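Module 4: Learning Manipulation from Demonstration
Handout 3. Two-arm handling of round metal parts
Prepared by Kanchan Sandhu

Purpose of this handout

This handout accompanies the third lecture of the module. It sets out how a set of demonstrations is gathered for a two-arm task, how the records are prepared, and how a policy trained on them is judged. Students should have read Handout 2, on frames and calibration, before attending. The reading on action chunks may be left until the practical class.

1. The task

The task is known in the course notes as Stidano. A round metal part is placed on a table within reach of two arms. The policy must bring one gripper to the part, close on it, and move it to a target position. In the longer version of the task the part is then taken by the other gripper and set down on the opposite side.

Round parts are a useful teaching case. A parallel gripper closing on a cylinder makes contact along two narrow strips, and a small sideways error causes the part to slide or turn as the fingers close. A rectangular block tends to line itself up with the fingers, and a policy trained only on blocks may therefore appear more able than it is. The turning of the part about its own axis is also hard to judge from a distance if its outline is nearly the same from every side. Small features such as holes and notches carry most of the information about that angle.

2. What is recorded

Each demonstration consists of the following streams:

Head view, covering the table and both arms
Wrist views, one for each arm
Joint positions for both arms
Commanded and measured gripper opening
A text label giving the version of the task

All streams are stamped against a single clock. Images and joint readings do not arrive at the same rate, and the usual practice is to take, for each image, the joint reading nearest to it in time. Students who prefer to interpolate may do so, provided that the gripper opening is not smoothed. Smoothing hides the moment of contact.

The head view gives the position of the part relative to both arms but is weak on depth close to the fingers. The wrist view is strong at short range and of little use until the part has come into view. The policy is given both and is left to weigh them. In lecture we shall compare this with a policy given the head view alone.

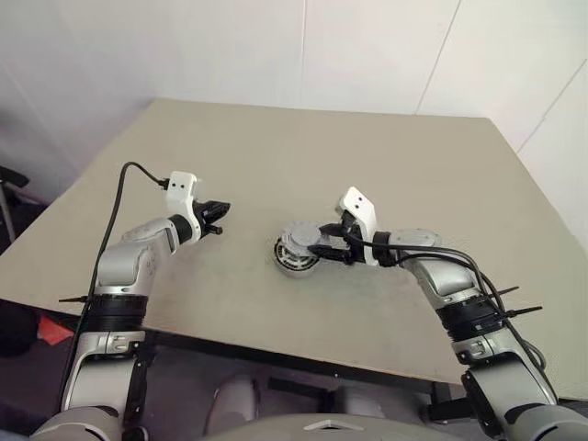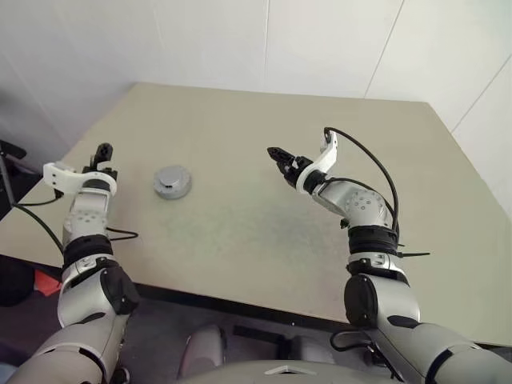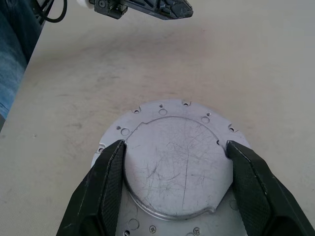
Figure 1. Stidano task. First and second, head view: the right gripper closed on the edge of the part; the part resting on the table between the arms. Third, wrist view: a round plate held between two fingers.

3. Preparing the records

The set used in this module, Tralico, holds 1,807 demonstrations. Of these, 777 are of the longer version with the exchange between grippers. The set is not balanced, and students must state in their reports whether they have sampled evenly across the two versions or taken the records as they come.

Three steps are required before training.

Trimming. Remove the still period at the start and end of each record. A policy trained on untrimmed records learns to wait, and may never begin to move. The threshold for movement is given in the course settings file and should not be altered without a note in the report.

Checking. Discard any record in which a stream is missing for more than a few images in a row. Records in which the operator misses the part and tries again are to be kept. They show the policy how to return from a poor position, and taking them out generally harms the result on the real arms even where the training error improves.

Splitting. Divide the records by session, never by image. Neighbouring images from one demonstration are almost identical, and a split by image places near copies of the training data in the test set.

4. The method

The policy predicts a short run of future actions from the current images and joint positions. We use a run of 8 actions in the first exercise. Only the first part of each run is carried out before a new prediction is made, and the overlap between successive runs is averaged with greater weight on the newer one.

The length of the run is a compromise. With very short runs, small errors build up and the arm may hesitate close to the part. With long runs the arm moves smoothly but is slow to respond if the part shifts during the grasp. The exercise asks students to vary the length and to report grasp success separately from placing success, as the two do not always change together.

5. Judging the result

A trial is counted as a success only if the part ends inside the target area and both grippers have released it. Trials are limited to 90 seconds. A trial stopped by the supervisor for safety is counted as a failure and must be listed as such.

Training error alone is not accepted as evidence. Phùng, the comparison policy supplied with the module, reaches a lower training error than the baseline when trained on the untrimmed records and yet completes fewer trials. The cause is discussed in lecture and is a good subject for the short report.

Starting positions for the part are drawn from the printed grid in the laboratory folder. The same positions, in the same order, must be used for every policy under comparison. The part is to be turned to a new angle at each trial.

6. Work to be handed in

A report of up to four pages, with one table of results and one plot of success against run length. State the split, the sampling and the number of trials. Describe at least two failures in words, giving the stage at which each occurred. Reports are submitted through Vadport by 16:00 on the closing day shown in the module calendar for July.

Reading for the next lecture: Handout 4, sections 1 and 2, on force limits and compliant grasping.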